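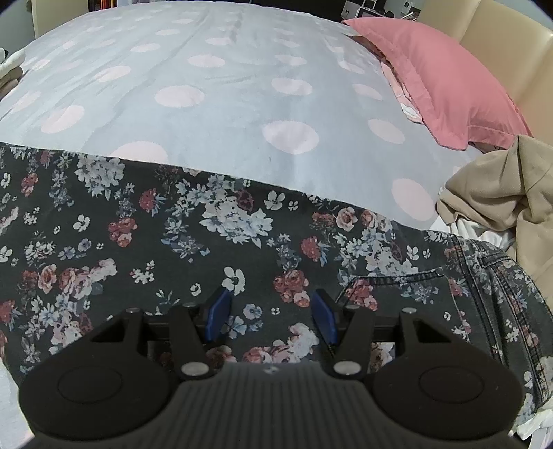

Stores Should Hem Your Pants Again

28 July 2024

When the Hellwig department store in Tondville closed its alterations counter in April, the company put a sign on the door thanking customers for their loyalty and pointing them to the nearest dry cleaner. The dry cleaner is in Deltport, a 40-minute drive if the bridge is open. I think closing the counter was a mistake, and I think the rest of us made the same mistake years before Hellwig did.

I used that counter for most of my adult life. I am short in the leg and long in the arm, so almost nothing off a rack fits me. I would buy pants, stand on a little carpeted box while a woman with a pincushion on her wrist marked the cuffs, and pick them up the next week. In the early years the hem was free if you bought the pants there. Later it cost a few dollars, and then more than a few. By the end a plain hem took two weeks, and I can see why people stopped bothering.

What they did was buy pants that fit a little worse and cost a lot less. I did it too. I have bought from Plodano, where you can get a pair of jeans for less than Hellwig used to charge for lining a jacket. They come in a thin bag, they fit somewhere, and when the somewhere isn't your waist you either send them back or put them in a drawer. I have a drawer like that. I suspect most houses on my street do.

The usual argument against cheap clothes is that they're badly made. Some are. I own a Plodano sweater that has held up better than one I paid $85 for, so I don't want to lean on that point too hard. My complaint is about fit. Clothes are cut for a body that very few people have, and the old system knew this. It assumed that the garment was partly finished when you bought it and that somebody would finish it on you. The new system assumes that if it doesn't fit, you will buy another one.

That second way costs more than it looks. My sister-in-law kept her receipts last year for tax reasons that had nothing to do with clothes, and when she went through them she found she had spent $1,549 on things to wear. She was surprised, because she thinks of herself as someone who doesn't buy clothes. She had bought them one cheap thing at a time, and a good part of it was the same black pants over and over, looking for a pair that sat right. A decent tailor could have fixed the first pair.

People tell me I should learn to sew. I can sew, a little. I can put on a button and I can take up a hem if the fabric is flat and forgiving. I can't reset a sleeve, and I have ruined a good skirt trying to take in the waist. This is skilled work. Telling everybody to do it at home is like telling everybody to cut their own hair. A few will be good at it, and the rest will wear a hat.

The same goes for the advice to look up a video. I have watched a lot of them. They are made by patient people with good lamps, and they always start with a garment that has a generous seam allowance. A lot of what is sold now has almost none. There is no extra cloth folded inside the seam, so it can't be let out at all, and it can barely be taken in. I would like to see that printed on the tag, next to the washing directions. If a pair of pants can't be altered, the shopper should know it before paying.

I understand Hellwig's side. The counter took up floor space, and I doubt it ever made money. The last woman who worked there was close to retirement when I first met her. The store says it tried to hire and couldn't. I believe that, but I also saw the posting, and the hourly pay was lower than what the same company offered for unloading trucks. You can't pay less for a trade that takes years to learn and then say that the young don't want it.

A store doesn't have to do the work under its own roof, either. It could send alterations out once a week to a shop in Deltport and bring them back on the truck that already makes the trip. It could charge what the job costs. I would pay it, and I think more people would than the company expects, if the price were posted on the wall and the pants came back in seven days. Nothing about that is old-fashioned. It is how the same store handles watch batteries and eyeglass frames.

The school district could help too. The high school dropped its sewing classes when my oldest was a freshman and kept the room for storage. The machines went to a surplus sale. I would not ask for the class to come back as it was, with everyone making an apron. Teach them to hem, to replace a zipper, to take in a waist, and to look inside a garment before buying it and judge whether there is anything there to work with.

I still have two pairs of gray wool pants from the old counter. The hems are right. The knees are going, and I haven't found anybody to do the knees.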